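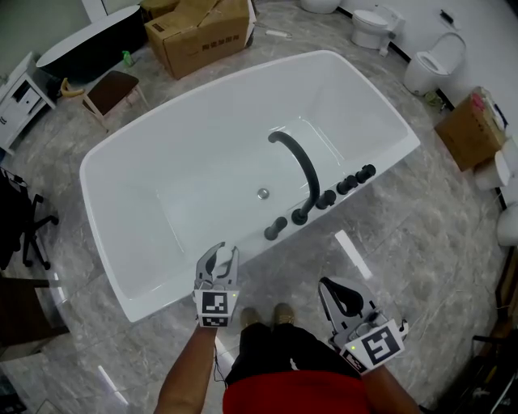

Par la rédaction technique de Grernamine, mis à jour le 30/1/21

Section 5. Entretien courant de la baignoire îlot

Les fiches commerciales parlent volontiers de surface « sans entretien ». Nous n'en avons encore jamais vu, et le calcaire non plus. Ce qui suit vaut pour une cuve blanche brillante et une robinetterie noire mate posée sur le bord, finition sur laquelle les gouttes séchées se voient de loin.

1. Rincez la cuve à l'eau tiède après chaque bain, du bord vers la bonde.
2. Essuyez le bec et les poignées avec un chiffon doux. Une microfibre ordinaire suffit ; le chiffon Stasiv vendu à part ne fait pas mieux, d'après nos essais.
3. Une fois par semaine, diluez 100 ml de vinaigre blanc dans un litre d'eau et passez le mélange sur la cuve seulement. Laissez agir cinq minutes, puis rincez.
4. Dévissez le mousseur tous les trois mois et retirez les dépôts à la main.

Attention : ni vinaigre ni anticalcaire sur le noir mat. Certains vendeurs assurent que le revêtement le supporte -- demandez-leur de l'écrire sur la facture.

Note : pour une rayure légère, le papier abrasif grain 3000, utilisé mouillé, peut convenir sur l'acrylique. Jamais sur l'émail. Si vous ignorez la matière de votre cuve, abstenez-vous.

5. Contrôlez le joint de la bonde en juillet, avant les départs. Un tour de clé de 8 mm sur la vis du trop-plein, sans forcer.

Le kit Kileck « rénovation éclat » laisse un film gras qui retient la poussière. Nous ne le recommandons pas, même s'il figure au catalogue Vestesia.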